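Revisión de la sala de juegos – ludoteca Brulimine, octubre
Inspección: Jeremías Schwaiger y Jeptoo Lukumay

1. Salida de emergencia: CORRECTO. Despejada y bien señalizada, ¡qué gusto!
2. Extintor n.º 494: CORRECTO. Presión en zona verde.
3. Enchufes: PENDIENTE. Faltan 2 tapas junto al lavabo.
4. Estanterías: CORRECTO. Todas ancladas a la pared – la mejora se nota muchísimo.
5. Juegos de encajar: CORRECTO. Sin astillas ni piezas pequeñas sueltas.

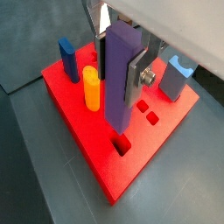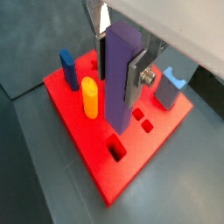
Punto 5: tablero rojo con huecos y piezas de colores.

6. Suelo: REPASAR. Una esquina levantada cerca de la puerta; pegar antes de las 7 de la tarde.
7. Botiquín: CORRECTO. Completo y con la lista al día, ¡enhorabuena al turno de mañana!
8. Ventanas: CORRECTO. Los topes nuevos van de maravilla – abren lo justo.

Comentario: gran avance desde la última visita. Las tapas ya están pedidas a Eremier.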